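Product Review: Atutik Pranden Dressing Table with Oval Mirror

Reviewed by Yevdokiia Hladun, Furnishings Desk, Ellden Household Review

The Pranden is the most traditional item in the current Atutik bedroom range and the one about which this office receives the most letters. It is sold through Begum showrooms and by mail order at a list price of $705, delivery included, stool not included. According to the leaflet supplied with it, the outline is taken from a pattern the firm first offered in 1961. The present version was purchased at full price for this review and was not supplied by the manufacturer.

Delivery and assembly

The table arrived in two cartons, one for the body and legs and one for the mirror. Packing was sound. The mirror carton was double-walled and its corners were well protected, but the heavier carton had no hand holes and should be moved by two people.

Assembly requires a cross-head screwdriver and the key provided. The instruction sheet lists 16 steps, most of them clear. Step nine, in which the mirror supports are aligned with the back rail, is not. The drawing shows the supports from the front although the work must be done from behind, and our first attempt had to be undone. Readers are advised to lay the mirror face down on a blanket before beginning this step. Two spare screws were supplied, as well as a small tube of touch-up paint that proved a good match.

Appearance

The style will not suit every household. The legs are curved in the cabriole manner, the apron below the drawers is scalloped, and the mirror frame is scrolled. Furniture of this type is often spoiled by ornament that looks stuck on. In the Pranden the carving is reasonably crisp, and the proportions of table and mirror have been considered together. In a plain white room the piece reads as calm. Against patterned wallpaper it would be a good deal busier, and purchasers with strongly colored walls may wish to ask Begum for the finish card before ordering.

The Pranden, placed against a plain white wall. 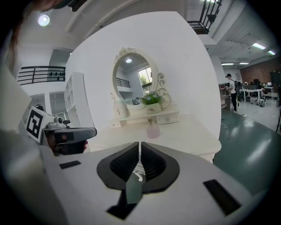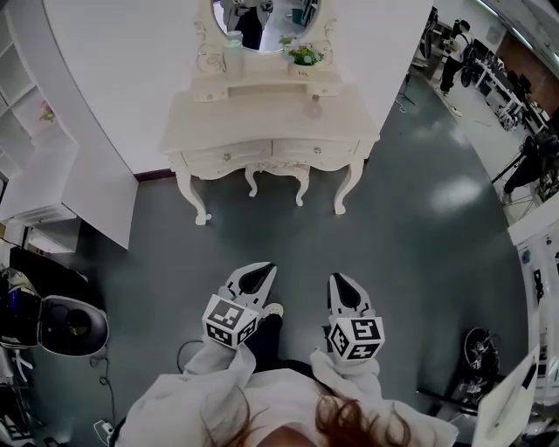 Drawers and storage

The two front drawers run on simple glides. They open smoothly when lightly loaded and become somewhat stiff when filled with heavier articles such as a hair dryer. The knobs are small and round and can be gripped comfortably by most adults, though a colleague with arthritis found them tiring and would have preferred a longer pull. Neither drawer is lined. We recommend a cut sheet of drawer paper, as powder and pencil marks were difficult to remove from the bare base.

Interior depth is adequate for brushes, compacts and folded scarves. Tall bottles must stand on the top. Space there is sufficient for a few items in daily use and a small potted plant, but the top becomes crowded sooner than its outline suggests, because the base of the mirror takes up the rear portion. Owners of large collections will need a shelf or cabinet nearby.

The mirror

The glass is of good quality. No distortion was noted toward the edges, and the oval is tall enough to serve a seated adult without adjustment. A tall person standing at the table will need to bend. The reflection is best where a window faces the glass or stands to one side of it; under a single ceiling light the face is lit from above and shadows collect beneath the eyes. The manufacturer offers no lamp for this model. A pair of small table lamps would correct the difficulty, at some further cost in surface space.

Dust gathers in the scrollwork. This is the chief domestic objection to the piece. A soft, dry paintbrush cleared it well – a damp cloth merely pushed it further into the carving. The leaflet recommends weekly attention, and in our view that is correct.

Stability and wear

Once placed against a wall the table was steady. Stood away from the wall it swayed slightly when leaned upon, and households with young children should fix the back rail to the wall using the bracket provided. The feet are narrow. On hard flooring they slid more readily than we would like, and felt pads did not help. Thin rubber discs did.

After 20 weeks of daily use the finish had kept its color. There was one chip, at the front of the left leg, where a vacuum cleaner had struck it. Perfume spilled on the top and left overnight produced a faint dull ring that did not polish out. Karthik Saha of our test room repeated the spill on the underside of the top, wiping it after five minutes, and found no mark. A glass tray is therefore a sensible purchase for those who keep bottles on the surface.

Guarantee

The guarantee covers joints and drawer glides but excludes the mirror after the first year. Replacement knobs may be ordered from Begum by post. Our own order was placed in March and was filled promptly, with the correct screws enclosed.

Assessment

The Pranden is recommended for purchasers who want a decorative dressing table for light daily use and have a wall to place it against. It is not recommended as a combined desk and dressing table, the knee space being too shallow for long sitting. Those who dislike dusting should look at the plainer models in the same range, several of which will be reviewed in a later issue.

Contact the Furnishings Desk | Copyright Ellden Household Review, all rights reserved | Back to top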